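Cooking & Baking > Beans, Grains and Everything Else

Moved up the mountain and now nothing cooks. Beans, rice, cake, all of it. Help?
Posted September 10, 2023 by crunchybeans_again

So we moved to Esteban in June, which sits at 2,540 meters, and I've been losing arguments with my stove ever since. Before that I spent my whole life in Bukau, practically on the beach, and I never once had to think about what temperature water boils at. It boiled. You put the food in. You ate the food.

The worst is beans. I make a big pot of pinto beans every week, same recipe I've used forever (onion, bay leaf, a spoon of cumin, a chunk of salt pork if I have one). A 16-ounce bag, soaked overnight, used to be done while I watched a movie. Last weekend I started the pot after lunch and we had toast for dinner, and the beans went back on the stove in the morning. They were still kind of chalky in the middle! The skins had come off and were floating around in the broth, and the insides were still hard. I didn't know a bean could be overcooked and undercooked at once.

Rice is a close second. It either comes out crunchy or it's glued to the bottom of the pot, depending on whether I lift the lid to check. I know you're not supposed to lift the lid. I lift the lid.
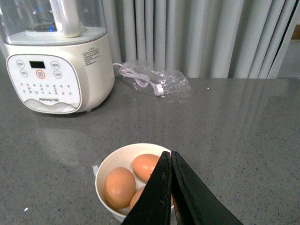

Pasta I can live with, I just start tasting later and try to be patient. Potatoes are fine roasted but miserable boiled. I had a potato salad for a neighborhood lunch where half the chunks were mush and the other half could have gone back in the garden. Everyone was very nice about it and I brought most of it home.

And then baking. My banana bread rises like crazy, looks gorgeous through the oven door, and then a crater opens up down the middle before I can get it out. I've tried leaving it in longer and all that did was dry out the ends. I've been using Cerklow all-purpose, which is the only flour the store here carries in the small bag, and I keep wondering if the flour is part of the trouble. It feels drier than what I'm used to, but so does everything here, including my hands and the dog.

Things I've already tried, so you don't have to type them out:

More water in the beans. It made more bean water.
A heavier lid on the rice. A little better.
Turning the burner all the way up. I know, I know. My brother-in-law told me it wouldn't help and it didn't help.
Salting the beans at the end and not the beginning. I couldn't tell any difference.

I do have a budget for one new gadget, and I was looking at a pressure cooker, the six-quart Fimska, but I'm a little scared of pressure cookers because of one that my grandmother had. It rattled on the stove like it was trying to leave the house. Are the newer ones calmer? Is it worth it for beans alone, or am I going to use it twice and put it in the garage with the bread machine?

Also if anybody has a banana bread recipe that works way up high, I'd take it, but mostly I want to understand what I should be changing. I don't want to look up a special mountain recipe for every single thing I make for the rest of my life. We eat a lot of plain stuff, beans and rice and eggs and soup, and I'd just like it to come out like food.

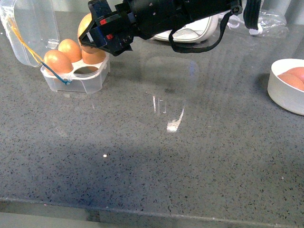
pinecone_pantry

Welcome to the mountains! I've been cooking a little higher up than you for most of my adult life, and I promise it does get easier, although beans are going to test you.

The whole problem is that your water boils cooler than it did at the beach. There's less air pushing down on the pot, so it gets to a boil sooner, and then it sits at that lower temperature and won't go any higher no matter what you do with the burner. A hard boil up here is the same temperature as a lazy boil up here, you're just losing water faster. So your brother-in-law was right (sorry). Anything that cooks in water takes longer, and beans, which already take forever, take forever and a half.

Get the pressure cooker. I put it off for years and I was being silly. It raises the pressure inside, the water gets hotter, and your beans cook like regular beans again. The new electric ones don't rattle, mine hums a little and clicks and that's it. You do have to add time to whatever the chart says. The rule I learned is that you start adjusting once you're above 2,000 feet, and then add five percent for every thousand feet past that. You gave your height in meters so you'll have to convert, but you're well over eight thousand feet, so call it a third more time and you'll be close. If the chart says half an hour, do forty minutes and check one. And read the manual for the Fimska, some electric ones have an altitude setting and some just expect you to do the math.

If you end up not buying one, here's how I did beans before:

Soak them in salted water overnight. Salt in the soak, yes, really! It helps the skins stay on and soften along with the insides, and yours sound like they need that.
Add a quarter teaspoon of baking soda to the cooking water. Don't go past that or they taste like soap.
Keep anything sour out until they're tender. Tomatoes, vinegar, lime, all of it waits.
Buy them from a store where people really buy beans. Old beans never get soft anywhere, and a little mountain store can have some very old beans.

For rice, use a bit more water than you did at the beach, keep it on the lowest flame, and when the time is up turn it off and leave it covered for another 20 minutes. I stopped peeking when I got a glass lid. Best thing I ever did for my marriage.

Potatoes, cut them smaller than you think and start them in cold water. Or steam them. Or roast them and make the salad out of roasted ones, which I like better anyway.

Somebody else will have to help with cake, I buy mine.

3 people found this helpful

mike_wazowski_fan_tx

just use a microwave

0 people found this helpful

secondrackdown

I can do the cake part. I bake at home, a lot, and I went through the crater phase for one entire winter.

Your banana bread isn't underbaked, or at least it didn't start out that way. The gas from the baking soda expands more up there, so the batter puffs up faster than the structure can set, and when it can't hold itself up anymore it falls in. Leaving it in longer won't fix that. You need less lift and a faster set.

Change one thing per loaf or you'll never know what worked, but do them in this order:

Cut the baking soda or baking powder first. For your height I'd start by taking out a third of it. If it still sinks, take out a bit more.

Then cut the sugar by a tablespoon or two per cup. Water evaporates faster, so the sugar gets concentrated, and too much sugar keeps the crumb weak. You won't miss it in banana bread, the bananas are doing the work.

Then add liquid, a couple of tablespoons for a loaf. An extra egg does the same job and helps with structure too.

Then turn the oven up, 15 to 25 degrees hotter, and start checking early.

Don't overbeat it either. With cakes that use whipped egg whites, stop at soft peaks.

On the flour, I've used Cerklow and there's nothing wrong with it. Flour does dry out in that kind of air and then it soaks up more liquid, so if your batter looks stiffer than you remember, trust your eyes and add a splash of milk. I keep mine in a jar with a tight lid now and it behaves.

I don't agree with pinecone about the baking soda in the beans, by the way. Even a quarter teaspoon turns them to paste in my kitchen - but my tap water is very soft, so maybe it depends on your water. Try a small pot first.

5 people found this helpful

crunchybeans_again

Oh my gosh, thank you both (and thanks for the microwave tip, I guess). I did the salted soak and the skins stayed on!! They still took most of the afternoon, so I'm going to go ahead and order the Fimska when it goes on sale. I skipped the soda for now because I have no idea if our water is soft or hard. How do you find that out, do you just ask the city?

Cut the baking soda by a third in the banana bread and it only sank a little. More of a dent. I'm doing the extra egg next, we've got plenty.

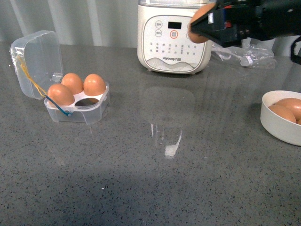
Eggs, the egg cooker and the container, on the counter.

The rice I'm still working on. I lifted the lid again.

pinecone_pantry

Call the water company, they'll usually have a report they can send you. And get the glass lid!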